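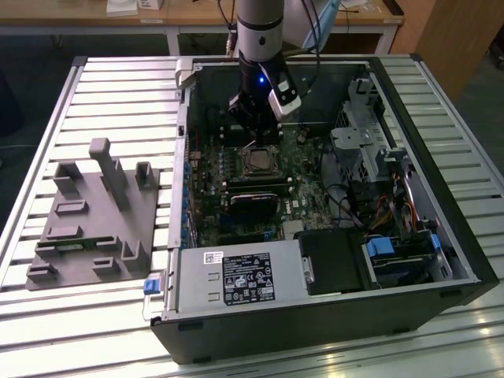 *Arm over an open computer tower, slatted aluminium table*

**Visit to Grultness workshop, Dutthorpe – 1st March**

Grultness builds props and set pieces for film and television. The Dutthorpe site has 44 staff and two floors, with fabrication at ground level and paint above.

The mould room came first. Large pieces are cast in fibreglass over a steel frame and split into sections that will pass through a standard loading door. A stone gateway for the series Jadoon was on the bench in 13 sections, joined by bolts from the rear. Seams are filled on location, then painted to match. Weight per section is kept under 41 kg so that two people can lift it.

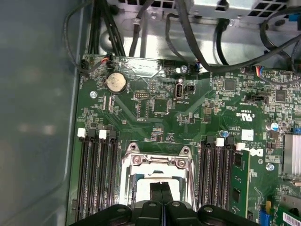

Foam carving is done by hand from full-size paper templates. The hard coat is sprayed in two passes and left overnight between them. Soft copies for stunt work come out of the same moulds, with a different fill.

Paint samples are kept on numbered boards, 150 at present. Each board lists the base coat, washes and sealer – useful when a prop has to be remade a year later.

The store was closed for stocktaking. The Cekorel helmets are due to leave for the studio in April.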